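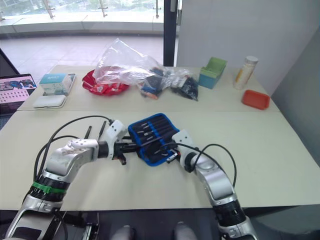 Small tool roll with zip - how do I stop the tools sliding out?

Filed under: Tools & Storage > Pouches, rolls and cases

Fenna Hendriks
Dark fabric roll, bright blue zipped border, black handled tools held in elastic slots. Use it at the table for small repairs. Problem is the slots. Elastic has gone slack on mine and every time I stand it up two or three drop to the bottom and jam the zip. Had it since April so can't really take it back. Do I sew it, glue it, or give up and get a box? Also is it ok to cut the little white tag off the corner, keeps getting in the way.

Szabolcs Bodnár
Sew it, don't glue. Glue goes hard and the elastic won't stretch after. Strong thread, 2 or 3 stitches down the middle of each loose slot, so the gap is narrower. Go through the elastic and the backing but check the tool still fits before you knot off - I didnt and had to unpick the lot. Took me an evening. Tag, yes, snip it close. Don't pull, it might be caught in the seam.

Nelly Mosquera
Got rid of mine, use a lidded box now. Much easier.

Segundo Salazar
What Szabolcs said. Or if you cant sew, wrap a bit of tape round the handels, makes them fatter so they grip. Store it flat aswell.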